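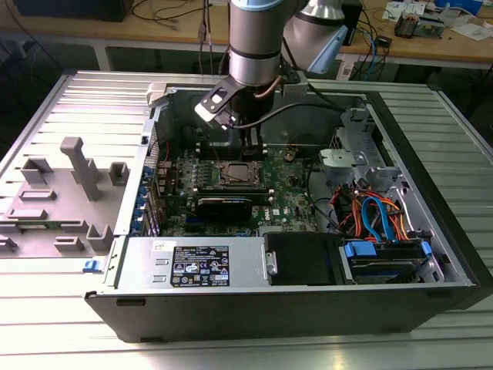

A segunda vida da torre debaixo da secretária

Há computadores que passam anos encostados a uma parede, com uma planta em cima e o pó a juntar-se devagarinho nas grelhas, e em que só pensamos no dia em que demoram demasiado a abrir uma fotografia. Foi por causa de um desses que conheci Deirdre Hegarty, em novembro de 2018, numa tarde de chuva miúda em que eu ia com toda a intenção de me desfazer da máquina e acabei por ficar até à hora do jantar, a ouvir falar de parafusos, de memórias e de pó.

A Deirdre abriu a Baloyi há sete anos, numa rua estreita onde antes havia um sapateiro, e ainda hoje aparece gente com botas na mão a perguntar pelo senhor do balcão. Ela manda entrar na mesma (e oferece chá, que serve em canecas muito grandes). Irlandesa de nascimento e portuguesa por teimosia, como gosta de dizer, aprendeu o ofício a desmontar os computadores do escritório do pai, e tem pelas velhas torres de secretária um carinho que outras pessoas guardam para os automóveis.

– Deita-se a torre de lado, tira-se o painel e fica tudo à vista – explica. – Num portátil moderno passo metade do tempo a procurar por onde se abre.

E fica mesmo. Quem nunca espreitou para dentro de uma destas caixas imagina um emaranhado sem remédio, mas basta um quarto de hora com alguém paciente ao lado para aquilo começar a parecer uma casa arrumada, com as suas divisões e os seus corredores. A placa-mãe é o chão de tudo. O processador mora no meio, a placa gráfica atravessa-se por baixo dele, a fonte de alimentação ocupa o seu canto e os discos têm gaveta própria. 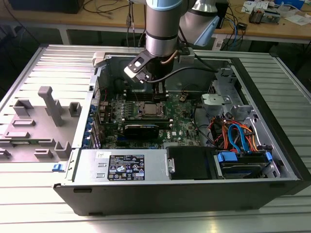
Com o dissipador retirado, vê-se o metal do processador no seu encaixe; mais abaixo, a placa gráfica preta.

O que mais me encantou foi o azul. Eu julgava que era capricho de quem desenhou a caixa, uma corzinha para alegrar o cinzento, mas a Deirdre riu-se e pôs-me a procurar: as patilhas que prendem as placas de expansão, as calhas do disco, o pequeno fecho da caixa. Em muitos destes modelos de escritório, contou-me, a cor marca as peças em que a mão pode mexer, e quem aprende a segui-la já não precisa de grande manual. Ela tem um caderno de capa dura, o terceiro desde que abriu a loja, onde aponta o que encontrou em cada máquina, e folheámo-lo juntas durante um bom bocado, entre anotações sobre ventoinhas roucas e um clipe perdido que andava a chocalhar há meses na torre de uma contabilista.

Quando alguém lhe traz um computador cansado, a Deirdre começa quase sempre pela memória. É a reparação mais barata e a que mais gratidão lhe rende – já recebeu compotas, um cachecol e, em setembro, um cesto de figos que fez o bairro inteiro passar pela loja. Desliga-se a corrente, toca-se no metal da caixa para descarregar a eletricidade estática, abrem-se as travas e levanta-se o módulo a direito, sem torcer. Para voltar a pô-lo, procura-se o entalhe e carrega-se com firmeza até as travas fecharem.
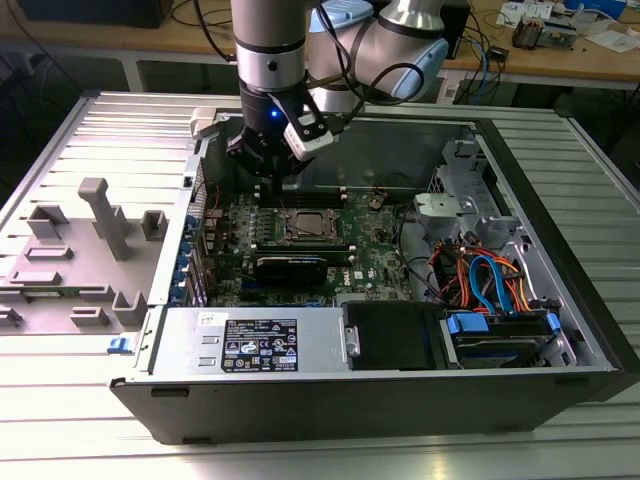 As ranhuras da memória ficam acima do processador; do lado esquerdo, a coluna de patilhas azuis.

Depois vem a limpeza, que ela faz com um pincel macio e uma calma que me dá inveja. Usa ar comprimido aos sopros curtos, segura as pás das ventoinhas com um dedo e não deixa o aspirador chegar perto das placas. A pasta térmica, essa, renova-a sempre que tira o dissipador, e limpa primeiro a antiga com um pano sem pelo, até o metal ficar a brilhar. Os cabos só os solta depois de os fotografar com o telemóvel, hábito que ganhou na Plilleo, a oficina onde trabalhou três anos e onde, num dia de muita pressa, voltou a fechar uma caixa inteira com o disco desligado.

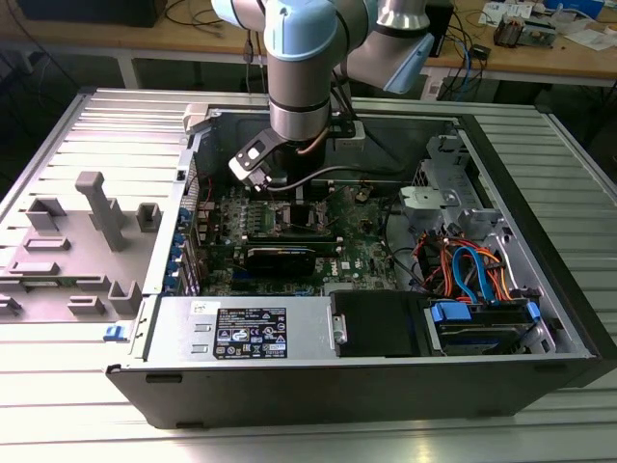
Perguntei-lhe se valia a pena tanto trabalho por uma máquina que tanta gente deixaria ao lado do ecoponto. Encolheu os ombros e foi buscar a lista do mês: 15 torres recuperadas, quase todas para estudantes e uma para o coro da Clarska, que grava os ensaios e não quer outra coisa. Para as que já não têm conserto também há destino, porque uma fonte boa ou um disco saudável encontram depressa outra caixa onde morar, e os painéis e as patilhas vão para uma prateleira ao fundo, à espera de quem tenha partido os seus.

A minha torre, escusado será dizer, voltou comigo para casa. Levou memória nova, uma limpeza a preceito e uma pilha redonda, que a antiga já andava a baralhar-me as horas. Tirei-lhe a planta de cima e mudei-a para a janela da cozinha, onde de resto apanha muito mais sol.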